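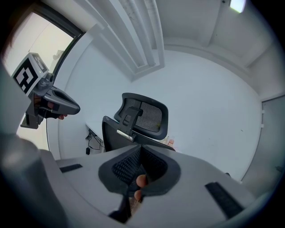 Page last changed: Monday, November 20, 2023

Print this entry | E-mail this entry

Small room, chair and desk

OK, picking up where I left off, because I ran out of page and then ran out of afternoon. The small room is now officially the writing-up room, which mostly means one white desk, the black mesh office chair, and me trying to get the two of them to agree on a height.

Chair first. It's the high-back one with the separate headrest, the Lelier, and I have changed my mind about it twice. I started out wanting the headrest off completely (it was catching the back of my hair clip every time I leaned back) and I got as far as looking for the right hex key. Then Yoga Nasution sat in it for a whole phone call and said please leave it alone, it's the only one in the building that reaches his neck. So it stays! I nudged it up a notch and the clip problem went away, at least for me. Anyone shorter, shout.

Noting this for whoever gets it next: the bracket behind the headrest creaks when you lean on it hard. I had a go at the fixings and they're snug already. Doesn't seem to be the height adjustment either. My guess is the bracket rubbing on the top of the backrest, and a strip of felt might cure it. There's felt in the Krishnan drawer, under the sandpaper, unless Yu-na used the last of it on the stool feet.

Armrests – still annoying. With the arms at the height I like for typing, they meet the front of the desk before the chair is properly in. Drop them all the way and the chair tucks under fine, but then my elbows are hanging in space. I tried it 3 ways and wrote them in pencil on the sheet by the door:

arms up, chair left out a bit (comfy, blocks the way through)
arms halfway (bumps the desk, worst of both)
arms down, chair pushed in (tidy, use this when you leave)

Please do the last one at the end of the day. I walked into it in the dark on Thursday and my shin would like a word.

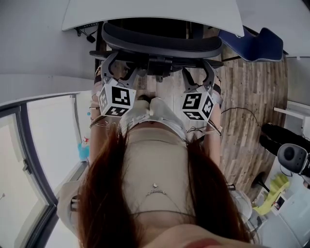
The other thing on the list was casters. They roll nicely on this floor, almost too nicely, and if you push off from the desk you keep going. Yu-na Moon wants the soft-tread kind from Flestden and I'm not against it, but I'd like to see one on the chair before we buy for every chair we own. She's going to ask them for a loose one to try. I've left the part number in the order book, it ends in 854, and please copy it from there and not from my handwriting on the whiteboard.

Cables. There's a tangle of black ones hanging under the desk and it has bothered me since May. I'd like them up off the floor in a tray. The Cestik tray we have spare is 90 cm long, and I haven't measured the underside of the desk yet, so don't drill anything!! If it's too long we could do the cheap thing with hook-and-loop ties and a couple of stick-on clips. Whoever unplugs stuff, put a bit of tape on each plug first and write what it goes to.

Light's good in there, by the way, with the window and the white walls. Mornings can be a bit much if you've got a screen going. Yoga turned the desk lamp off and never turned it back on, so I've borrowed it for the bench. Say if you want it back.

Still to do: felt on the headrest bracket, measure under the desk, wait for Flestden, wipe the mesh down (it holds dust like you wouldn't believe, soft brush first and then a damp cloth). And I need to find the hex key again, I had it in my hand and put it somewhere sensible.

Questions about this notebook: ask at the workshop desk | © 2023 Workshop Notebook | Back to top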